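Keeping a Kitchen Counter Clear

I own 246 cookbooks and one counter, so something had to give. Start with the corner. Corners attract mail, dead batteries and the lid to a pan you gave away in July.

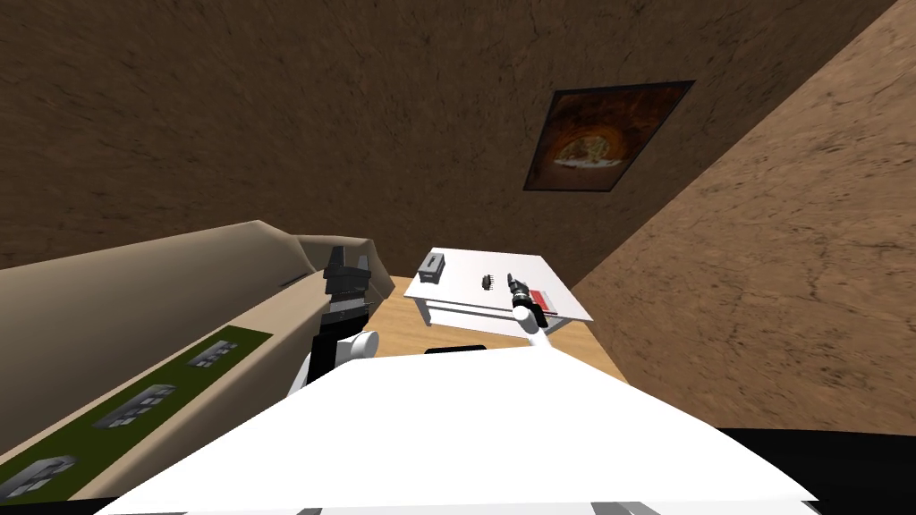

Pick one drawer for the mail and empty it on trash night. If it won't close, you have your answer.

Next, wipe down with a little dish soap in warm water. The fancy spray I bought smelled like a dentist's office and left streaks.

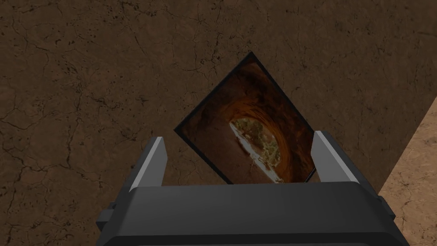
By the editor, Dravton Home Notes

Appliances get 2 weeks. Any gadget that hasn't been plugged in by then moves to the closet, where my waffle iron has been very happy.
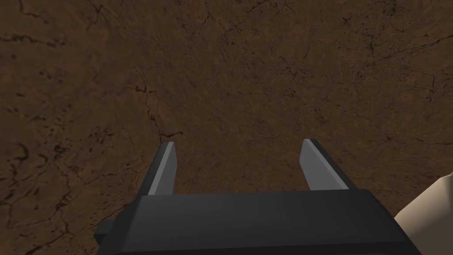

Brown ground, cracked all over.

Crumbs go toward you and into your hand, then the trash. Sweeping them behind the toaster only feels like cleaning.
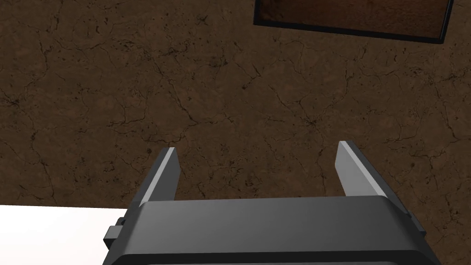
Sticky Jar Rings

Lay a warm, damp cloth on the ring, go make coffee, then wipe. Put a saucer under the honey from now on.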